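Five-finger hand or two-finger gripper for mixed tabletop stuff?

benchtop_wes
So I've got a small arm on an Ellau controller and I'm finally ready to put something decent on the end of it. I can get a used Vikmont two-finger gripper for $900, or stretch to $1,229 for a Mavar hand with all the fingers. I want to pick up random household things, mostly bottles and cups, plus rags if I can manage it. My current gripper is an $89 kit and it drops anything round. Is the hand worth the extra money, or am I going to spend all of July calibrating it? I can code okay but I'm no controls person.

solderblob
Get the two-finger. Fewer motors, fewer headaches. I had a Vikmont at my last job and it ran all day, every day. Put softer pads on it.

mostly_harmless_arms
I kind of disagree with the answer before mine, but only kind of! If bottles and cups are your whole list, sure, save the money. A parallel gripper closes on a standing bottle about as well as anything does, and you can get it going in an evening (check your Ellau firmware first, mine wouldn't talk to the gripper until I updated it). I logged 441 grasps with a two-finger last winter, and the misses were nearly all cloth or little flat pieces.

What I'd do before buying is borrow or rent the hand for a weekend. I got mine through the rental desk at Vasconcelos and they let me bring it back early. Watch the cable at the wrist when you set your joint limits, and go slow the first time you rotate it all the way.

Cloth is where I started liking the hand, and it's the test I'd run first if rags are on your list. I lay a microfiber cloth flat, bring the fingertips down on one corner with the fingers curled, then try to drag and pinch so it bunches up. Too much push and you're just ironing the thing, too little and the tips skate across. Leave other stuff out on the table while you do it, too. I like a water bottle on its side, a paper cup tipped over, a little green ball and a mahjong tile, all spread out so you find out fast whether your approach path clips anything. Start with the ball if you want an easy one, and save the tile until your camera calibration is good, because a few millimeters off and you're poking the tablecloth.

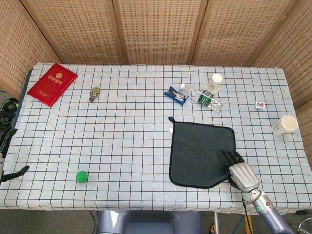
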